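Clirnunus (hand-held gripper)

Home | Projects | Tools | Index

Print this page | E-mail this page

Clirnunus is a hand-held gripper tool built for collecting demonstrations of simple tasks at a desk. The person holds it like a large pair of tongs and moves things with it, and a camera on the tool records the movement. The design was begun in a home workshop and later continued at Skullance, a shared workshop, where the present version was completed in May.

The tool has two fingers, each fixed to a light gray mount with screws. The inside of each finger is dark gray and backed by a ribbed magenta part. This part bends a little when the finger meets an object, so that the grip follows the shape of it.
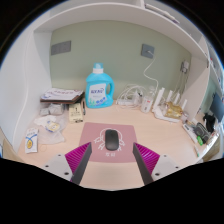

The first version used straight, hard fingers and was not good with smooth and rounded objects. A computer mouse, for example, was often pushed away before the fingers had closed. The builders tried 16 forms of rib before they chose the present one. The plans are published by Bitley under the number 1831, together with a parts list of 29 lines.

Practice is normally done on an ordinary desk with its usual things left in place - a cleared desk gives recordings which are of small use later. The person should approach slowly, with the fingers well open, and close them only when both are beside the object.

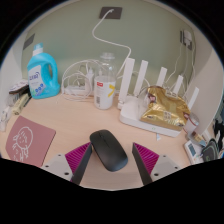
Lindqvist, writing in the project's notes, objected that the slow approach is taught too strictly: "I made 243 recordings in my kitchen, and the quick ones were as useful as the slow ones. What matters is to close the fingers evenly." The notes were changed after this remark, and the speed is now left to the person.

The mounts have kept the same hole pattern in all versions, and older fingers can still be fitted.

Print this page | E-mail this page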